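Subject: Re: tubeless on the Illby loop, or am I asking for trouble?

Hi all, and hello to Ieva in particular, welcome to the list!

Ieva Ramanauskas wrote:

> I'm signed up for the Illby loop in September, the 100 mile version with the gravel
> in the middle, and I keep going back and forth on tires. My bike came
> with tubes and I have never had a problem I couldn't fix by the road.
> Everyone at the Bradville shop tells me to go tubeless. One of them
> even offered to do it while I waited. But I read all the stories here
> about sealant on the garage ceiling and I wonder if I'm better off
> leaving well enough alone. I weigh next to nothing and I'm not fast.
> What would you do, and what would you carry?
>
> Also, does anybody know if the climb out of Koster is as bad as it
> looks on the profile?

I have ridden the loop on both, so I'll tell you what I think, and then the others can tell you why I'm wrong, as they usually do.

If you have never had trouble with tubes on the roads you ride, I wouldn't blame you one bit for staying with them. The paved parts are fine. What you need to think about is the stretch between Koster and the old quarry road, where the gravel is chunky and there are water bars across the track that you don't see until you're on top of them (at least I don't, but I ride with my mouth open looking at the birds). I pinch flatted twice there the year I ran tubes, and both times it was my own fault for having let too much air out to make the ride softer. The next year I went tubeless on the same wheels and had a lovely, boring day. My husband rode tubes that same day, pumped up properly, and he had a lovely day too, although he complained about his hands all the way through supper.

So my advice would be to do it if you can do it now, and to leave it alone if you're going to be doing it the night before. New tubeless setups like to lose air for the first week or so while the sealant finds all the little gaps. You want to have that over with, and to have a few rides behind you so you know what pressure feels right. Let the shop do it. There's no shame in that at all, and they have the compressor. 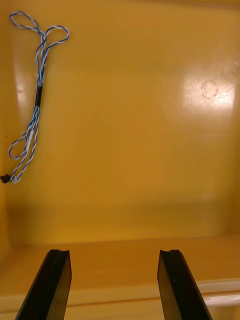 As for what to carry, I would take a spare tube no matter which way you go, because a tubeless tire with a proper slice in the sidewall just becomes a tire that needs a tube. Add two levers, a small pump that you have tried out at home, a plug kit if you're tubeless, and something to boot a tire with (a folded piece of old sidewall is better than the dollar bill, whatever anybody says). Practice getting your tire off once, too, in the kitchen, with the radio on. Some tubeless tires sit so tight on the rim that I've had to ask for help from people half my age. And pack things so they come out one at a time! I used to stuff it all in one pouch, phone charging cord included, and the cord would go into loops around everything, a bit like that blue and white cable, so that when I pulled on the tube I got the cord and the levers landed in the ditch. Now the cord lives in my jersey pocket with a rubber band around it, and the tube is wrapped in an old sock.

You said you're light, and that helps you. You can run less air than the charts printed on the boxes would have you believe. Start where the shop puts you and let a little out each ride until the bike starts to feel vague in the corners, then go back up a notch. Write the number down somewhere. I have mine on a bit of tape on the floor pump, and it has saved me a good deal of guessing early in the morning.

The climb out of Koster is long more than it is steep. It looks awful on the profile because they squash the whole route into such a narrow picture. There's one nasty bit right after the bridge, and I have walked it, and plenty of people walked it with me and we had a very nice talk. After that you can just sit and spin. They usually have water and pickles at the top.

I'll be at the start with the green Drimumik bike, the one with the squeaky basket. Do come and say hello. If you'd like company for the gravel part I'm slow and I stop a lot.

Warmly,
Peg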